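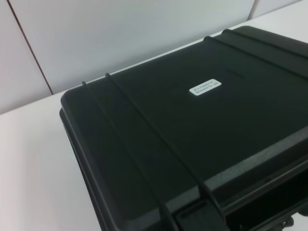 One respondent in the Linmont group objected that the word "fragile" had lost all meaning to her, as every parcel she handled in a shift carried it. Other sorters made the same point in milder terms, and it shaped how we read the rest of the interviews.

Figure 3. A black hard-shell carrying case with raised ribs on the lid.

4.2 Labels and handling

We asked sorters at two depots, Linmont and Grarkel, which features of a package changed the way they picked it up. Printed warnings came up less often than we expected. Most sorters talked first about weight, then about the outer surface, and only then about anything written on it. A rigid outer shell (Figure 3) was usually described as something that could be stacked on. Cardboard with a soft corner was set aside or placed on top, whether or not it carried a label.

The parcel records point the same way. Of the 4000 parcels logged in February, 700 carried at least one handling label. Damage claims for labeled and unlabeled parcels did not differ once we adjusted for weight class. The adjustment matters, as senders at Grarkel put labels mainly on heavy goods. Without it, labeled parcels look worse off, a result also reported in the Krūmiņa depot study, where weight was not recorded.

Orientation arrows were the exception. Sorters at both sites said they followed arrows when they saw them, and parcels with arrows on two or more sides were more often found upright at the end of the line. Arrows on one side only had no clear effect — the marked face was often turned away from the sorter by the time the parcel reached the bench.

Some limits apply. Linmont changed its belt speed partway through the logging period, and we could not separate the records from before and after the change. The Grarkel sorters were interviewed during a break, so their answers are shorter. Claims data cover only damage reported by the recipient, and low-value goods are probably underreported.

4.3 Sender behavior

Senders were recruited through the Zulinetti counter service and completed a short form when they dropped off a parcel.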